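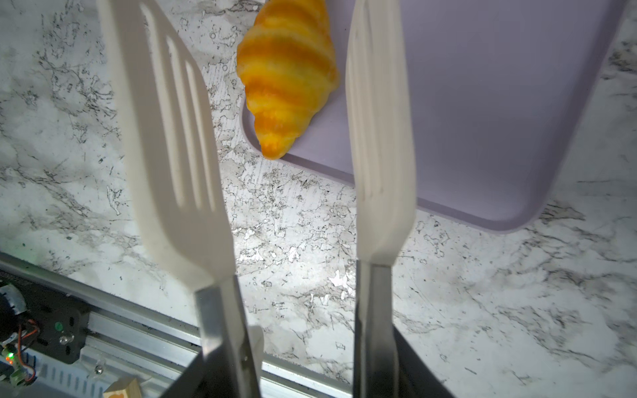 Croissant, lavender tray. Part one of a thread on packing pastries.

1/ I have been rewriting the bagging notes for the Gudeta counter. The old sheet ran to 34 lines and most of them concerned the till. What follows is the part that deals with trays, tongs and bags.

2/ Terms. "Tray" means the flat display tray with rounded corners and a low lip. "Bag" means the flat-bottomed white paper one. Boxes are a separate subject and Bethel Gashaw has already written that up better than I would.

3/ Tray loading. Larger pieces go to the corners, small ones fill between. Leave a finger's width around anything glazed. Glaze transfers to whatever touches it and the customer will notice before you do.

4/ Croissants go on at an angle. A croissant set square to the lip gives you nowhere to grip except the tips, and the tips are the first thing to break. Grip across the middle ridges, light pressure, lift straight up.
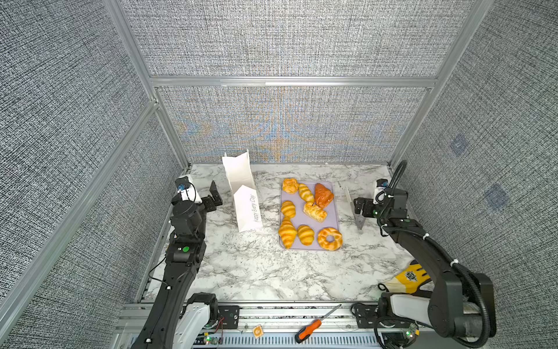

5/ Bag position matters more than bag size. Open it fully before you pick up the tongs, and put it close enough that you never carry a pastry over another pastry. My layout is bag to the left of the tray, tongs to the right, mouth of the bag facing up and towards the back. If you are left-handed, mirror it. The "Happy Every Day" print runs up the bag vertically, so it tells you nothing useful about which way to fold.

6/ Order of packing for a mixed tray: croissants first, flat on the bottom. Twists next, laid lengthways. Anything round and flaky after that. Rings and glazed triangles last, or in their own bag if there are more than two.

7/ Achilleas Stefanou packs rings first and says the hole makes a stable base. I tried it for a week. The base was stable. The glaze was on everything.

8/ Fold the top over twice, crease with the thumb, no tape. Tape tears the paper on opening and the crumbs go down someone's coat.

9/ Supply note. The Vernell bags come in packs of 200. The Fultberg ones are cheaper but the base seam is narrow and they will not stand open unaided, so you end up holding the bag with one hand and steering with the other.

10/ Tongs: narrow, plain metal, no silicone tips. Wipe between glazed and unglazed. Rest them on the side you pick up from.

11/ Still undecided on greaseproof liners. They help with the glaze and make the fold worse. I will test both on Friday and add to this thread.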